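Lindance Chores: data card

Version 4
Last edited 2026-01-08
Maintained by Shoshana Calloway and Emmett Esposito

What's in it

Lindance Chores is a set of recordings of robot arms doing small jobs on a table: picking up, putting down, sorting, standing things upright, placing parts in trays. There are 1089 episodes. Each is one attempt at one job, from the arm leaving its rest position to either the job being finished or the operator stopping it. Failed attempts are kept and labelled as failed.

We put the set together to answer a narrow question. People keep asking us whether an arm on a bench can take over a household or shop-floor chore yet, and the usual answer is a video of it going well. We wanted something that could be checked, with the bad runs left in.

The short answer from this version is that single steps are often fine and whole chores mostly are not. An arm that can pick up a cylinder and set it down again will still lose its way when the same cylinder has to go into a tray, the tray has to be moved, and the next cylinder is lying on its side. The longer answer is in the notes under Results.

Where the jobs come from

The job list started as a list of things people do at a kitchen counter or a packing bench. Emmett cut it down to jobs that need one hand and no tools. Folding was left out, and so was anything with running water. Wiping was in version 2 and was removed because we could not agree on what counted as wiped.

Jobs are grouped as follows.

pick: lift a named object clear of the surface
place: put a held object down inside a marked area
upright: leave a cylinder or bottle standing on its end
tray: put an object in a recess in a tray
sort: move objects into bins by colour or by type
chain: two or more of the above, in order, without a reset

Chain is the group to look at if you care about chores. The others are there mostly so that you can tell which part of a chain went wrong.

Setting

Recording was done in ordinary working rooms with shelves, bins, cables and sinks left as they were. We did not put up plain backdrops. Version 1 was recorded against a grey cloth, and models trained on it did badly as soon as the cloth came down, so the cloth has not been used since.

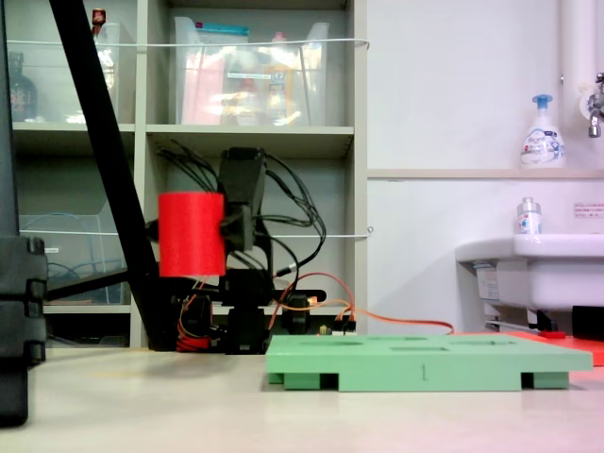

Lighting is whatever the room had. Some episodes were recorded near a window and the light changes between the first attempt and the last. The field "light" records either "room" or "room+window" and nothing finer than that.

Objects were put out by hand before each attempt. The person doing it was told to vary the position and not to make things easy. In practice people get tired and start putting things back in the same spot, and you will find runs of episodes where the start positions are very close together. Shuffle before splitting, or better, split by session.

How it was recorded

An operator guided the arm for the demonstration episodes. For the policy episodes the arm ran by itself, with the operator holding the stop switch. The two kinds are marked "demo" and "policy" in the field "mode" and should not be mixed without thinking about it. Demonstrations are slower than you might expect, and they contain pauses where the operator is working out what to do next. We have not trimmed the pauses.

Policy episodes were produced with two controllers, named in the files as Grillix and Abernathy. Grillix is a small model trained only on our demonstrations. Abernathy is the same model with a scripted retry: if the gripper closes on nothing, it backs off, opens and tries once more. The retry helps with pick and does very little for chain.

File layout

episodes/ has one folder per episode, numbered
episodes/N/video.mp4
episodes/N/joints.csv
episodes/N/gripper.csv
episodes/N/meta.json
splits/ has the train and test lists, by session
notes/ has the operators' remarks as plain text

The fields in meta.json are job, mode, controller, session, light, result and note. Controller is empty for demonstrations. Result is one of "done", "part" or "failed". "Part" is only used for chain jobs and means that at least one step was completed.

Results

Labels were given by a person watching the video. Shoshana labelled everything, then Emmett labelled 147 episodes without seeing her labels. They disagreed mainly over upright jobs where the object was leaning on something at the end. Those are now "failed", whichever way they were first marked.

Things that went wrong often enough to be worth knowing:

– Grip too near the top of a cylinder. The pick succeeds, the object swings, and the place step fails.
– Tray recesses missed by a small margin. The object rests on the rim and tips when released.
– Clear plastic. Bins with see-through sides confuse both controllers, and the arm sometimes reaches for something through the wall of the bin.
– Cables. The arm's own cables can drag across the table and move an object it has just put down.
– Not stopping. Both controllers will carry on with the next step of a chain when the last one has failed.

The last of these matters most for real use. A person who drops something notices and picks it up. Neither of our controllers does this in any reliable way, and until one does we would not call any of these chores automated. On a shop floor someone would have to stand by and watch, and at that point they might as well do the job.

Known problems

40 episodes have gripper.csv shifted against the video. They are listed in notes/shifted.txt. The shift is constant within an episode, so they can be repaired, but we have not done it.

The sessions recorded in July used an older mount for the gripper. Joint values are fine but the tip position worked out from them will be slightly off.

Objects are rigid, apart from a few soft packets in the sort jobs. Please don't use this set to make claims about cloth, food or anything that squashes.

Use

Free for research and teaching. If you publish numbers, give the version and report chain separately from the rest. An average over all groups looks much better than it should – most of the episodes are pick and place.

For a baseline, run zirkau-eval on the test list in splits/. Zirkau is our scoring script and only needs your predictions and the meta.json files. It prints one line per group and has no overall score.

Corrections to labels are welcome. Send the episode number, the label you think is right and the time in the video where you see it.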